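Fri 28 June
Notebook, sim manipulation, Gorkell branch

Continuing the texture and viewpoint randomization runs. Question for this week is still whether the grasp policy loses performance from the wall and counter materials or from the camera pose. Up to now both were drawn together at reset, so the old logs can't separate them. Matěj split the sampler yesterday and I reran from clean checkpoints.

Renders from the marble set, the first with the Franka model:

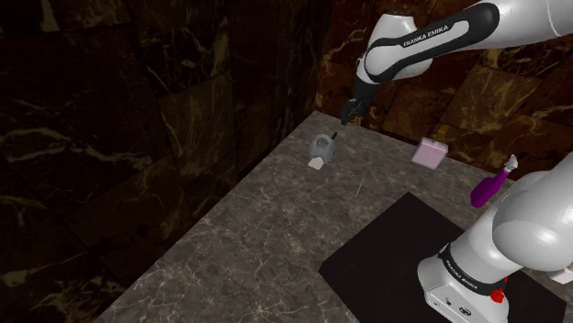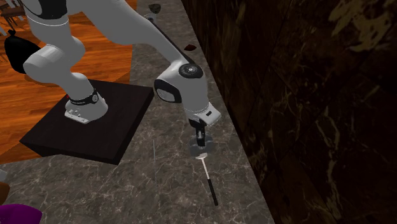 Marble set, two views. First: gripper near the back left corner of the table, purple bottle and pink box at the back. Second: fingers over the clear dish, black-handled utensil at the near rim.

Setup. Policy is the Tatulance checkpoint, frozen, no fine-tuning on marble. 600 episodes per condition, seeds shared across conditions so that object placement is identical and only the factor under test moves. Conditions:

A – plain materials, fixed camera
B – marble materials, fixed camera
C – plain materials, sampled camera
D – both

Physics settings same as the Gomov runs. Contact parameters not touched. Episode counted as a success if the target is lifted and still held at the end of the hold period, otherwise a fail, no partial credit. I dropped the "near grasp" category because Impi and I were labeling it differently.

Results so far. A and C finished overnight, B finished this morning, D is still running. C is slightly below A, inside the spread between seeds, so I am not reading anything into it. B is clearly below A. Most of the loss is on the clear dish and the thin tools. Opaque objects with a strong color hardly move. Will put the table in once D is done, no point pasting half of it.

Looked at the dish failures one at a time. In 12 of them the arm goes to a sensible height and the fingers close beside the rim. The predicted grasp point sits on a pale vein in the stone. Same behavior with the pale thin objects: the proposal lands on a vein running in a similar direction. With the plain counter I could not find this failure at all.

So the working guess is that the proposal head keys on thin bright edges and the depth channel is too weak to overrule it. Depth on the dish is poor anyway, since the renderer returns the surface behind the glass for most of the interior. That was a deliberate choice back when we set up the sensor model and I would leave it.

Checks to run:
Swap the veined counter for a flat gray of the same mean brightness, keep the marble walls. If B recovers, the walls are not involved.
Rotate the counter texture by 90 degrees with the same seeds. Grasp points should move with the veins.
Zero the color input on the dish episodes only. Expect it to be bad, want to know how bad.

Bug, now fixed: the sampler was rounding texture scale to an integer, so B only ever saw 2 vein sizes. Does not change the direction of the result but the B numbers will need a rerun before they go anywhere outside this notebook. Old B logs moved to the scrap folder, don't use them.

Impi Laaksonen asked whether the arm base placement should be sampled as well. Not in this round. It changes reachability and then the success rates stop being comparable between conditions. Can be its own run in July.

D at half. GPU 2 is throttling again, moved the remaining seeds off it.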